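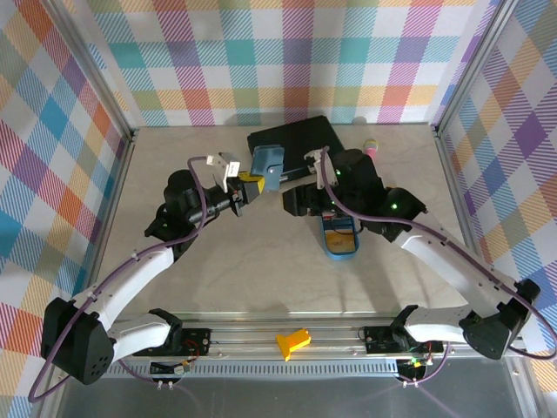 *Slide 1 — Two-arm cell, grippers on either side of the blue case.*

**Open day, Sundino workshop — speaker notes, 12 Sep 2020**
Speaker: Leonie Reuter. Przemysław Pawłowska at the controls.

Leave slide 1 up while people find seats. Start once the doors are shut.

**Opening (3 min)**
- Welcome, exits, phones on silent.
- Two arms on one shared rail, facing each other across the table. Both grippers work in the same small area, so the paths have to be planned together.
- Point out the purple cables. They follow the long links and loop wide at the elbows. Slack is there for the full range of the joint. Too short and it pulls at the connector, too long and it catches.
- Patterned walls: mention only if asked.

**Handling cases**
- The blue case has rounded corners and a tab with a snap. Harder to hold than a plain box.
- Compare with the flat black case behind it. Low profile, little for a finger to get under.
- Vinex controller logs every attempt. Total since July is 2330. Of these, 109 were stopped by the operator. Do not quote a success rate — the stops have not been sorted by cause.

**Live run**
- Przemysław calls "clear" before power goes to the arms. Wait for it.
- Visitors stay behind the floor line. Repeat this for the second group.
- If the run faults, go to slide 4 and carry on talking. One restart only.

**Questions likely to come up**
- Cost: refer to the Oda handout, page 2.
- Speed: limited for the demonstration. The setting is on slide 5.
- Irkden site: same rail layout, 564 attempts logged so far, older software.

Second group comes in by the side door. Put slide 1 back up before they do.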